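Hellside Open Day

The Hellside Open Day is a yearly demonstration of hand-held grippers, held each May at the Sevel workshop. It was started by Marietjie Magagula, who wanted the public to see robotics up close and got 29 visitors, 8 of them related to her. 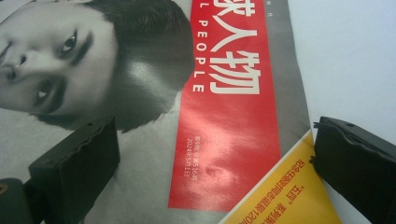
Guests may try a gripper themselves. Magazines are the usual first task - flat, glossy and far less willing than they look.

12 shares · 2 comments

Thin upright objects come next. Indrek Dzene, who runs this part, allows two attempts per guest and has been known to take five.
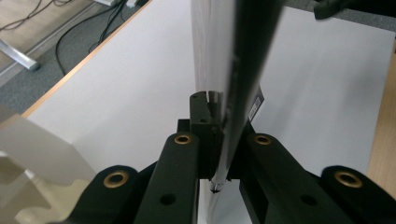

The day closes with a talk by Dzifa Wumbei, listed as brief.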